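Durham Community Table
A thread on the changes to our shared meals program, which take effect in June. Please read to the end before writing to the office, as most of the questions we have received are answered below. 1/13

The program served 3,143 meals over the past year at our two sites, the Ruggiero Hall and the Zima Street kitchen. We thank every household that came, and every household that sent food when it could not come. 2/13

Beginning in June, the evening meal at Ruggiero Hall will be served at 6:00 p.m. instead of 5:30 p.m. Parents who work the late shift at the hospital asked for this change in the spring survey. Doors will still open at 5:15 p.m. for those who wish to sit and talk. 3/13

Zima Street keeps its present hours. The side entrance on the parking lot remains the step-free entrance. The bell there has been repaired. 4/13

Seating. We are moving from long rows to small tables at both sites. Guests who eat alone told us that the long rows made it hard to join a conversation, and that the noise was tiring for older people and for small children. 5/13 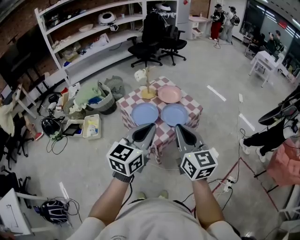
Tables will not be reserved. A family of six or more may ask the host at the door to push two tables together, and the host will do so if the room allows. Please do not move tables yourselves – the floor at Ruggiero Hall was refinished this winter and marks easily. 6/13

Dishes. Paper plates will no longer be used for the evening meal. The Pimero Fund has made a grant for washable plates, cups and flatware, enough to seat 200 guests across the two sites. Disposable containers will still be available for meals taken home. 7/13

Guests are asked to scrape their plates and leave them on the cart by the kitchen door. Children are welcome to help with this. Glasses go on the top shelf of the cart, flatware in the gray tub. 8/13

Menus. Lucrezia Marchetti continues as head cook. Each evening will include one dish without meat and one without dairy, marked with a card on the serving line. If you have a serious allergy, speak to the kitchen before you are served. The cards do not list every ingredient. 9/13

Cost. The meal remains free to all. The donation box stays by the coat rack, and no one will be asked whether they have used it. We do not keep a list of donors of small gifts. 10/13

Cooking lessons. Gaetano Benedetti will again teach the beginners' course at Zima Street, with room for 30 adults. Soups and beans come first, then bread. The sign-up sheet is at the front desk and closes when it is full. Last year's students may apply again, but new students are placed first. 11/13

Rides. Requests for a ride to either site should reach Ada Serra by noon on the day of the meal. Drivers cannot wait longer than ten minutes at a pickup. 12/13

Written comments on any of the above may be left at the front desk or mailed to the office, to the attention of Polyxeni Christodoulou, Program Director. Comments received before the end of June will be read at the summer meeting, with names removed if the writer asks. 13/13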